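The ferry to Flirnau left at six, and Ginevra Cocco had 3 shirts still to pack. The letter from the Nieminen house was dated 10/22/20. It offered her the post of night clerk, with a room and 200 a month. She had read it 2 times and told only her neighbor.
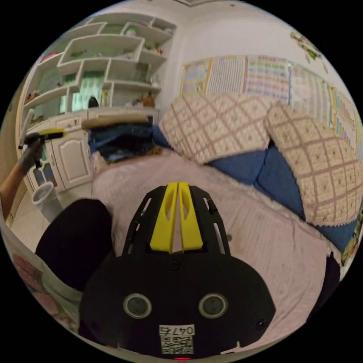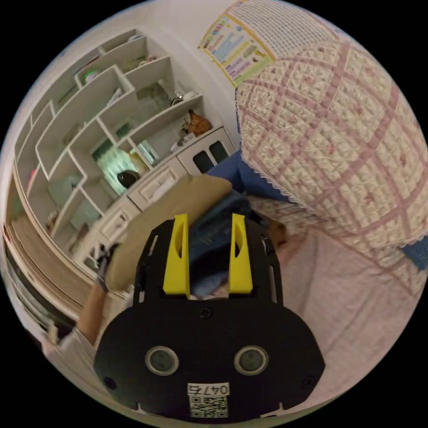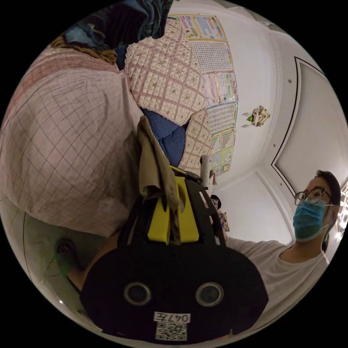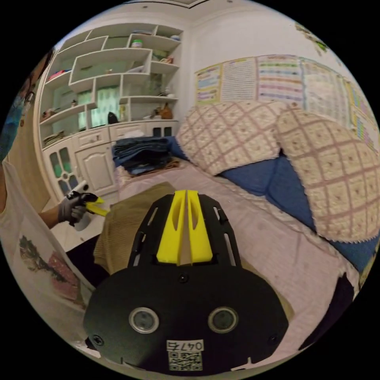
Iestyn Beddoe came up the stairs with her boots.

"They need new heels," he said. "You could have them done in Brutedstead."

"I'm not stopping in Brutedstead."

He set them by the door and asked who would water the beans. She gave him the key. He put it in his coat and went down to see if the cab had come.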